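Statard Rooms: Office Interior Notes, data card

By Ctibor Rusnák and Zdeňka Ďurica
February

# Statard Rooms

Statard Rooms is a set of written room records with accompanying stills, covering furniture, partitions and overhead fixtures in working offices. It is maintained by Mavano and used to check room inventories against floor plans. The current release holds 3,753 records from 14 rooms.

## Contents

- `rooms/` one folder per room, named by floor and door number
- `records.csv` one row per furniture item or fixture
- `plans/` floor plans as supplied by the building office
- `changes.txt` corrections since the previous release

## Record fields

| Field | Type | Notes |
|---|---|---|
| room_id | string | matches the folder name |
| item | string | from the term list |
| zone | string | floor, wall or ceiling |
| color | string | plain color word, lower case |
| state | string | open, closed, on, off, or blank |
| near | string | closest item in the same zone |
| plan_match | yes/no | item appears on the plan |

The `state` field applies to things that open or switch. A chair has a blank state. A laptop is entered as open or closed by its lid, with no entry for whether it is powered.

## Terms

Use `glass wall` for any full partition, with `frosted` or `clear` in the notes column. Use `desk` for a single work surface and `table` where chairs stand on more than one side. `Office chair` is reserved for chairs on casters. Loose paper on a wall is `notice`, and its wording is not transcribed.

Ceiling lights are entered one row per strip. A strip that is only partly visible still gets a row, flagged `partial`. Small fixtures with no clear function are entered as `fixture, small`. Pipes are entered once per run, with the direction in the notes.

## Splits

400 records are held back for checking new annotators. A further 378 are marked `review` because the plan and the room disagree; most concern desks moved after the plan was drawn. Review records should be left out of any totals.

## Sample room

The Akport room has a frosted glass wall with a white doorway and wall section next to it. A sheet of paper is pinned near the doorway and is entered as `notice`. Floor zone entries include a white desk, a white laptop (`open`) and a black office chair to the right of the desk. The ceiling is white with recessed beams, fluorescent strips and a small round dome under one beam, entered as `fixture, dome`. A thin pipe runs beside the dome.

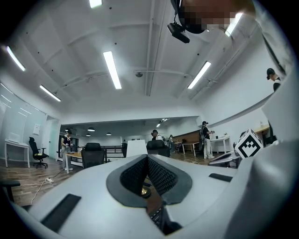
## Known issues

- Reflections on frosted glass were entered as lights in two early folders. Corrected; see `changes.txt`.
- The `near` field is unreliable for ceiling items in rooms with deep beams.
- White furniture against white walls is under-recorded.

## Contact

Corrections go to Zdeňka Ďurica at Mavano. Include the room_id and row number.

Related
- Statard term list, full version
- Rusnák: Matching furniture to old floor plans
- Akport floor plans, reading notes

14 shares | 2 comments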